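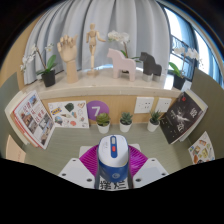
Tuesday, December 2023

Back on the Drostov gripper after a long weekend of thinking about it in the shower. I put the new ribbed pads on both fingers (magenta, the only soft filament left on the shelf, and I've grown fond of it) and went straight to the mouse, which has beaten us more than any other object on the list. The sides curve in toward the bottom, so the old smooth pads used to ride up and let go. I've printed the new ones in the softer Pistel mix and I do like how they feel under the thumb – springy, but they come back to shape.

I squeezed from the two sides and kept the wheel facing up, nice and slow. The screws on the mounting plates still want a proper washer, and I keep forgetting to order them!

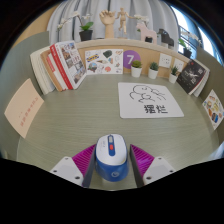

## Reach and logging

After that I spent a good while just approaching the table from farther back with the fingers open, mouse over to the left of the pad, because the Carhuamaca script needs a clean start before each grasp. It saves 400 readings per attempt and then drops the last 2 of them, every single time, and I can't see why. The whole session came to roughly 2,000 before I stopped for soup.
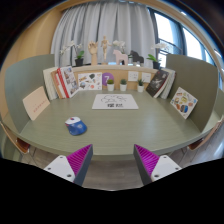
Distlow read this over and says the dropped readings are the buffer closing before it gets flushed, same as on the old build, and that I should fix that before I touch the pads again. Fair enough. Flush first, then washers, then maybe a slightly thicker rib.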